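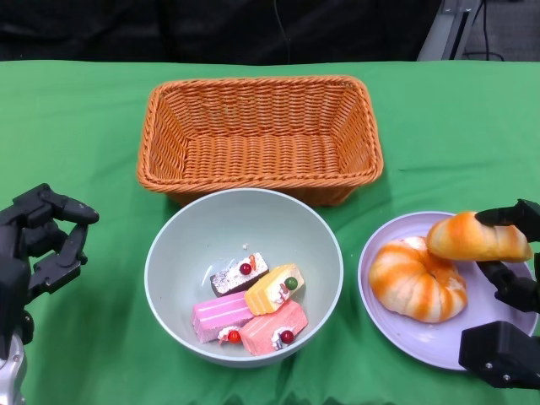
Préhension d'un petit pain en croissant par la main droite. Corbeille, bol de gâteaux et assiette sont sur la table.

Marjorie Kershaw achète du matériel pour des cuisines collectives et n'aime pas les démonstrations. « On me montre toujours une nappe bien tirée et de la musique », dit-elle. Le service Leter, que la société Ostus loue 800 euros par mois, pose et range la vaisselle et les aliments légers. Elle a lu le contrat avant de regarder les bras. « Il y a 6 pages d'exclusions. Les liquides, le verre, tout ce qui dépasse 700 grammes. Il reste quoi, les brioches ? »

Chez Ostus, Dennis Staniforth ne se démonte pas. Il parle de « gestes acquis », 376 à ce jour, et prévoit une mise à jour en novembre. Qu'est-ce qu'un geste acquis ? « Un geste que le système refait sans aide. » Combien de fois de suite ? Il promet un tableau, que nous n'avons pas reçu.
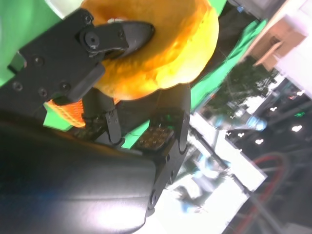
Irkedari, qui propose une offre concurrente, fait savoir par écrit que compter les gestes n'a guère de sens tant que personne ne publie le taux d'échec. Marjorie Kershaw est du même avis, tout en notant que ce concurrent ne publie pas le sien.
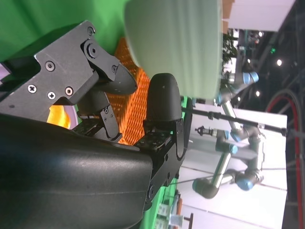 Les deux doigts de la pince, ouverts.

Reste le nettoyage. « Des vis, des charnières, des creux partout. Qui passe là-dedans avec une brosse, à 22 heures ? » Staniforth renvoie aux housses Dudás, vendues à part. Le prix ne figure pas au devis.
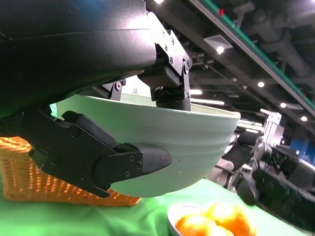 Un bol vert pâle tenu entre deux doigts, au-dessus de la nappe.

Elle reconnaît que la prise d'un bol par le bord l'intéresse : ses équipes en manipulent toute la journée. « Je veux bien un essai, dans ma cuisine, avec mes bols. Et je ne signe rien avant d'avoir vu le tableau. »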